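## 4. Preparing the Wotcombe sorting table

This section covers leveling the tabletop, closing up the side walls, and laying out bricks for the first sort. Complete Section 3 (frame and front rail) before starting.

**Required:** 4 mm hex key, spirit level, lint-free cloth, one Reinholz starter tray (36 bricks), two empty Fistetti bins.

### 4.1 Tabletop and walls

1. Lower the tabletop onto the frame with the white face up.
2. Slide the top back until it meets the rear wall. A thin seam between the two is normal.
3. Fit the left and right walls. Tighten the corner screws by hand only.
4. Check the level along the front edge, then front to back. Adjust the feet as required.
5. Tighten the corner screws with the hex key, a quarter turn each.

> **Note:** A small gap may remain at one far corner. It does not affect the surface. Gaps wide enough to take the edge of a brick must be closed by loosening the side wall and repeating step 3.

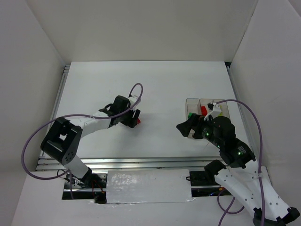

6. Wipe the surface with a dry cloth, working toward the front rail.
7. Place one brick on the surface and push it lightly in each direction. It must stay where it is left. If it creeps, repeat step 4.

> **CAUTION:** Do not use solvent cleaners or abrasive pads. Do not load the tabletop above 26 kg. Do not lean on the unsupported front edge.

### 4.2 Lighting

Set the lamp 700 mm above the surface. Lower positions produce strong glare on the white top and make light-colored bricks hard to pick out. Keep the lamp at least 300 mm from either side wall.

### 4.3 First layout

1. Take a few bricks from the starter tray. Leave the rest in the tray.
2. Set them down studs up, well behind the front rail.
3. Choose the sort rule: color or size. Do not mix rules within one sort.
4. Assign one bin to each group and label it.
5. Move bricks one at a time. Return doubtful pieces to the tray.
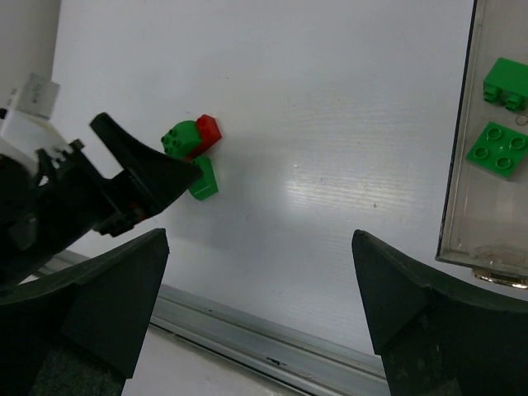 Bricks may be separate or grouped at the start of a sort. Grouped bricks take longer, as neighboring pieces tend to shift when one is lifted. For a color sort, begin with colors that contrast clearly, such as the green and red bricks set close together here, and add similar shades later. Brick angle is not critical and need not follow the table edges.

> **Note:** The Alla size chart applies to loose bricks only. Separate joined bricks before measuring.

### 4.4 After use

1. Return all bricks to the tray and check the count against the tray lid.
2. Clear the grooves in the front rail with a soft brush.
3. Switch off the lamp.

If bricks are missing, check along the base of the walls before moving the table.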